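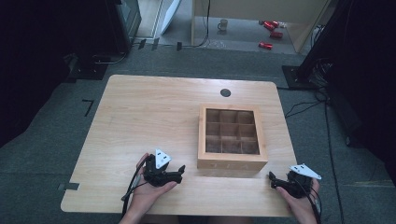
Fuad Wubshet me répond que le débit reste la seule grandeur que l'abonné comprenne, et que publier une latence en charge sur une fiche commerciale reviendrait à lui donner un chiffre de plus à ignorer. Il ajoute que les réseaux d'accès radio sont trop variables pour qu'une telle valeur ait un sens contractuel. Sa réponse portait sur ma note d'avril consacrée aux box 4G et 5G fixes, où je demandais que la latence en charge figure à côté du débit maximal. Je maintiens la demande, et je vais reprendre ses deux objections dans l'ordre inverse, la seconde étant la plus sérieuse.

Commençons par les valeurs. L'offre 5G fixe de Gullden est annoncée à 1000 Mbit/s en réception. Sur la ligne que j'utilise à Gidey, avec le routeur Zomberg fourni par l'opérateur, posé près d'une fenêtre, le temps d'aller-retour vers un serveur national s'établit à 44 ms au repos. Pendant l'envoi d'un fichier volumineux, la médiane passe à 479 ms. Le débit montant mesuré au même moment est de 15 Mbit/s. Aucun paquet n'est perdu, ou si peu que la perte n'explique rien.

Un rapide calcul situe le problème. À 15 Mbit/s, l'écart entre les deux valeurs correspond à une file d'attente d'un peu moins d'un mégaoctet. C'est une quantité de mémoire dérisoire pour le matériel, ce qui explique que personne ne l'économise. Pour un flux de voix sur IP qui arrive derrière, c'est près d'une demi-seconde de retard ajoutée à chaque paquet, dans un seul sens. Deux interlocuteurs se coupent la parole bien avant ce seuil. Une session SSH devient pénible, un bureau distant inutilisable, et la simple résolution d'un nom de domaine prend le temps que prenait auparavant le chargement d'une page légère.

Le phénomène est documenté depuis longtemps sous le nom de bufferbloat. Les réseaux filaires l'ont connu, l'ont en partie traité, et les algorithmes de gestion active de file (CoDel, PIE, FQ-CoDel) sont spécifiés, implémentés et disponibles dans le noyau Linux sur lequel repose la majorité des routeurs domestiques. On pourrait donc croire qu'il suffit de les activer. Sur un accès radio, cela ne suffit pas, et Fuad Wubshet a raison sur ce point.

Dans un accès cellulaire, la file qui grossit se trouve rarement dans la partie du routeur que l'on administre. En sens montant, elle se forme dans le modem, sous la couche IP, là où les données attendent que la station de base accorde des ressources. Le système d'exploitation du routeur remet ses paquets au modem par une interface interne très rapide. Tant que le modem accepte, le système ne voit aucune congestion et l'algorithme n'a rien à gérer. Il faut soit limiter le débit en amont, ce qui suppose de connaître à chaque instant la capacité du lien radio, soit obtenir du modem un retour sur l'état de sa file. La première méthode fonctionne mal avec une valeur fixe. Réglée bas, elle gaspille de la capacité aux heures creuses. Réglée haut, elle cesse d'agir le soir, au moment précis où elle serait utile.

Des scripts d'ajustement automatique existent dans la communauté des micrologiciels libres. Ils mesurent en permanence l'aller-retour vers quelques réflecteurs et réduisent le débit autorisé quand le délai augmente. J'en ai fait tourner un pendant plusieurs semaines sur un routeur intercalé derrière celui de Zomberg. Le résultat est correct, au prix d'une baisse du débit de pointe, d'un second boîtier à alimenter et d'une double traduction d'adresses que l'interface de Zomberg ne permet pas de désactiver. On ne peut pas présenter cela comme une solution pour le grand public.

En sens descendant, la file se trouve côté réseau, dans la station de base. L'abonné n'y a aucun accès. L'équipementier a dimensionné cette mémoire pour absorber les variations de la liaison radio et les retransmissions, avec le souci légitime de ne pas laisser un créneau inoccupé. Un ordonnanceur qui manque de données à envoyer perd une capacité qui ne se rattrape pas. La profondeur de file protège donc le débit agrégé, et comme le débit est la grandeur que l'on affiche, que l'on compare et sur laquelle les équipes radio sont évaluées, le réglage par défaut penche toujours du même côté.

C'est là que l'argument de la variabilité se retourne. Fuad Wubshet dit qu'une valeur trop variable ne peut pas être publiée. Or le débit d'une cellule varie lui aussi, selon la distance, la charge, la bande utilisée, l'épaisseur des murs et le feuillage. Cela n'a jamais empêché Gullden d'écrire 1000 Mbit/s en gros caractères, suivi d'un renvoi précisant qu'il s'agit d'un maximum théorique. La profession sait donc très bien publier une grandeur instable. Elle en choisit la borne favorable.

La latence en charge a d'ailleurs une propriété que le débit n'a pas : sa pire valeur dépend en bonne partie de décisions d'ingénierie. Un opérateur ne peut pas promettre 1000 Mbit/s au fond d'une vallée. Il peut en revanche fixer un temps de séjour cible dans ses files, et l'exiger de ses fournisseurs de modems. Le résultat restera variable, avec des excursions lors des changements de cellule ou des épisodes de mauvaise réception, mais la distribution se resserrera. Une médiane et un 95e centile, relevés en charge montante puis en charge descendante sur un panel de lignes, décriraient cette distribution de façon honnête.

Reste la première objection, celle de la lisibilité. Il est vrai qu'une valeur en millisecondes ne dit rien à la plupart des acheteurs. Le mégabit par seconde ne leur disait rien non plus à l'époque des premiers modems ADSL. Il a été appris par répétition, parce que les fiches comparatives en faisaient leur première colonne. Certains outils de mesure proposent déjà une unité inverse, le nombre d'allers-retours par minute en charge, où une valeur plus grande est meilleure. Je n'ai pas de préférence marquée. L'inverse d'un délai se prête mal aux additions, ce qui gênera l'ingénieur, et se lit plus facilement dans un tableau, ce qui arrangera le vendeur.

Bethel Mamo m'a fait une remarque plus gênante : si l'on publie cette grandeur, les opérateurs optimiseront le test. Il suffit en effet de reconnaître les serveurs de mesure, ou de traiter en priorité les paquets ICMP, pour afficher un aller-retour flatteur pendant que le trafic ordinaire attend derrière. La parade consiste à mesurer le délai à l'intérieur des connexions chargées elles-mêmes, sur TLS et vers des serveurs hébergés dans des infrastructures de diffusion partagées avec du trafic courant. Elle complique le test sans le rendre infalsifiable. Les mesures de débit souffrent du même défaut et l'on continue de s'en servir, avec des précautions méthodologiques que les comparateurs ont fini par documenter.

Il faut aussi parler de L4S, puisqu'on me l'oppose à chaque fois. Le mécanisme repose sur un marquage explicite et précoce de la congestion, auquel l'émetteur réagit par petites corrections au lieu d'attendre une perte. Sur un lien radio, le principe est bon, car la station de base connaît l'état de sa file mieux que quiconque. Il suppose cependant que l'émetteur, le récepteur et le goulot d'étranglement participent tous, et que les réseaux intermédiaires n'effacent pas les bits ECN en chemin. Jallell annonce une expérimentation limitée à une catégorie d'applications. Tant que le trafic classique partage la même attente profonde sur le reste des flux, l'envoi d'une sauvegarde par un client ordinaire continuera de dégrader tout ce qui n'est pas marqué. L4S ne dispense pas de régler les files existantes, et je crains qu'il ne serve de motif pour remettre ce réglage à plus tard.

Mon désaccord avec Fuad Wubshet porte finalement sur l'ordre des opérations. Il voudrait que la technique progresse d'abord et que l'affichage suive. Mon expérience des cahiers des charges me fait penser que le sens est inverse. Un fabricant comme Zomberg livre ce que son acheteur vérifie en recette. J'ai lu les fiches de plusieurs modèles de routeurs 5G fixes : on y trouve le gain des antennes, les combinaisons d'agrégation de porteuses, le nombre de clients Wi-Fi simultanés. La profondeur de file du modem en sens montant n'y figure jamais. Le support technique, interrogé par écrit, m'a répondu que le paramètre relevait du micrologiciel du fournisseur de puces et n'était pas exposé. Un opérateur qui commande en volume peut obtenir qu'il le soit. Un abonné isolé ne le peut pas.

Je demande donc peu de choses. Que la fiche d'une offre fixe par voie radio indique, pour chaque sens, la médiane et le 95e centile de l'aller-retour en charge, avec la méthode employée. Que la valeur au repos, seule affichée aujourd'hui quand on l'affiche, cesse d'être appelée « latence » sans autre précision. Et que le débit montant soit imprimé dans le même corps que le débit descendant, puisque c'est lui qui sature en premier dans un foyer où deux personnes travaillent à distance.

En attendant, les abonnés de Gidey qui m'écrivent peuvent plafonner le débit montant de leur logiciel de sauvegarde aux deux tiers de ce qu'ils mesurent le soir, et programmer les gros envois la nuit. Sur le Zomberg, la page « Qualité de service » ne propose qu'un classement par appareil, sans limitation globale ; il vaut mieux la laisser désactivée, elle augmente la charge du processeur et ne change rien à la file du modem.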